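Opinion

The laundry will tell us when the robots are ready
By Perrine Besnard
2024-11-27

People ask me when they can buy a machine that does the housework. I usually ask them which part of the housework they mean. If they mean moving a box from one shelf to another, machines have done that for years. If they mean putting away the laundry, I think they should keep their evenings free for folding a while longer.

I ran the back room of a garment rental business in Deslow for a long time before I started writing about work and machines. We sent out suits, uniforms and choir robes, and they all came back needing to be cleaned, checked and hung. On a busy day we hung 425 pieces. New hires learned the job before lunch. I never wrote down instructions for picking up a hanger, and I would not have known what to write.

In September I spent two days at Lauritsen, a small company in Nultbridge that is trying to teach robot arms to do this sort of chore. They were open with me about how it was going. Over the two days they let me keep my own tally. The arm was asked to pick up a hanger from a table 104 times while I was there, and I marked down 651 separate tries at closing the fingers. You can do the division. Some pickups went through on the first try and looked easy. Others took a dozen pokes and a person reaching in.

A hanger looks like nothing. It weighs very little, it costs very little, and most of it is empty space. A person slides a fingertip under one side, tips it up and has it by the hook before thinking about it. The machine has to find a thin strip lying flat, get its fingers down on both sides of it, and squeeze without pushing it across the table. If the hanger is pale and the table is white, it also has to work out where one stops and the other starts. Often the only help is a bit of shadow.

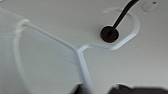
A pale plastic hanger on a white surface, with the gripper's fingertips at the bottom. The hook curves around the point where a black cable comes through.

Then there is everything else on the table. My old back room had steam hoses, tag guns, pins and extension cords, and we moved around them all day. A cord near a hook is no trouble to a person. We know that one of them is fixed and the other is meant to be lifted, and if they catch, we feel it and stop. A machine that goes mostly by what it sees has to be taught to notice the tug.

And picking up the hanger is the first step. After it comes the shirt, which has no fixed shape at all, and the rail, and the next shirt.

I don't think the work is a waste of money. The engineers I met were patient and they were working on the right problem. Tismont, which runs the big hotel laundry across the river, has machines that feed and press flat sheets very well, and I would not go back to doing that by hand. Sheets are all the same. A machine that does one thing to one kind of item is worth having, and shops should buy it when the price makes sense.

What bothers me is the sales talk. I have been shown videos of a robot hanging up a jacket in a tidy closet, with no mention of how many takes there were or who set out the jacket. A shop owner with six employees may put off hiring or training because of a video like that. I know one who did, and she was short of hands all through wedding season.

So I would like sellers to publish the plain numbers. How many tries, how many successes, how often a person stepped in, and what the table looked like - clutter included. Lauritsen let a stranger stand there with a pencil and count. Any company asking for a deposit can do the same.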